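Chapter 8
Parts in, Parts out: Running a Small Repair Bench

Before you start

Read this chapter with the bench in front of you if you can. If not, a kitchen table will do for the first half. You need the parts list from Chapter 3, a marker, a roll of tape, and a pad of paper you don't mind getting dirty.

By the end of the chapter you should be able to

set up a bench so the next person can use it
rack boards without stacking them flat
take a bulky soft part from somebody else's hands without dropping it
close out a job sheet

What this chapter is about

Most beginners think bench work is soldering. Some of it is. Far more of the day goes to moving things — boards out of a box, boards into a rack, a cover off, a cover back on, a hose out of the way, the meter over to this side, where's the meter. Moving is where parts get hurt. A board that survived shipping gets a cracked corner between the box and the bench, and then someone spends an afternoon looking for a fault that wasn't there in the morning.

So. Handling first. Tools come in the next chapter.

The Burnance shop

The shop in this chapter is Burnance, a repair outfit in Trerville. Small. One long bench, one door, shelves up to the ceiling. They fix control boards for pumps, fans, garage lifts, whatever comes in. We use their job sheets all through the book, with the customer names taken off. Job 849 is the one you will see most, because almost everything that can go wrong on a sheet went wrong on that one.

Job 849 came in on a Wednesday as a box of boards with no packing list. Three boards had tags. The rest didn't. The person at the door put the box on the bench, the person at the bench moved it to the floor, and it sat there till the next morning. No entry on the sheet for any of it. When the customer called, the shop could say the box was in the building and that was all they could say.

Keep that in mind when we get to job sheets and it feels like busywork.

Zones

Split the bench in three before anything lands on it.

Incoming. Left end, nearest the door. Nothing gets opened here.

Work. The middle. One job at a time, no exceptions, even for a quick one.

Outgoing. Right end. If it's here it's tested and it has a sheet.

Tape lines on the bench top are fine. Paint is better, tape lifts after a few weeks and then people stop seeing it. Racks go at the back or the side where you can reach them without leaning over open work. Sleeves catch. Lanyards catch worse.

Big awkward things are their own problem. A cover, a length of thick hose, a floppy sheet of something — none of it fits a zone. It bends where you don't want it to and the free end swings round and sweeps the bench. Treat these as a two-handed job, and if the thing is long, a two-person job. One holds, one guides the end. Keep the rounded or heavy end up and away from the rack.

Look at what is in reach of a part before you pick it up. The picture has a big dark glossy piece held up over a bench area, creased where it bends, with somebody's bare forearm in close beside its rounded end. Green circuit boards are racked in a blue metal rack lower down. Now picture the free end slipping. What does it hit first?

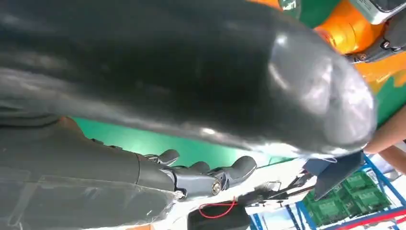

Racking boards

Boards go in a rack, never in a pile. In a pile the tall parts on one board press into the traces of the next, and the one you want is always at the bottom.

Rules for the rack:

Hold by the edges. Every time, even dead boards. You want the habit.
Component sides all face the same way.
Tag goes on the front edge where it can be read without pulling the board.
Leave a gap between jobs. An empty slot is enough.
Heaviest boards low.
Don't lean anything on the rack. Racks with thin struts look stiff and aren't, not sideways.

Burnance keeps 50 slots for incoming and lets it fill right up, which is a mistake and they know it. Once a rack is full the next board goes on top "just for now." You already know how that ends.

Bare skin and static

Wear the wrist strap when you touch a board. Check that the clip is really on the ground point and not just resting on the mat. Watch for long smooth covers and sheeting too, some kinds of plastic and rubber build up charge when you drag them, so lift, dont slide, and keep them clear of open boards.

Passing a part

Say it out loud. "Got it?" "Got it." Then let go, not before. Sounds silly for something light. Do it anyway, the one time you skip it will be the heavy one.

The Ekpo sheet

The job sheet we use is the Ekpo sheet, one page, 8 lines. You filled in the top half in Chapter 3. The bottom half is movement: where the part went, who moved it, what time. A line for every move. Short is fine. "To rack, slot 12" is a complete entry.

Try it

Work in pairs. Use scrap boards and a piece of old hose or a folded vinyl tablecloth.

1. Tape your three zones. Time yourselves.
2. Rack the boards, tags out, with a gap between two made-up jobs.
3. Pass the hose across the work zone and back. Anything that moves on the bench gets written down.
4. Swap places and do step 3 again with the rack on the other side.
5. Fill in the movement lines on a blank Ekpo sheet, then give it to another pair and see if they can find every board from teh sheet alone.

Words to know

Incoming, outgoing, slot, tag, movement line, ground point, free end.

The next section goes through the Brillorano test fixture and how to seat a board in it without forcing the pins.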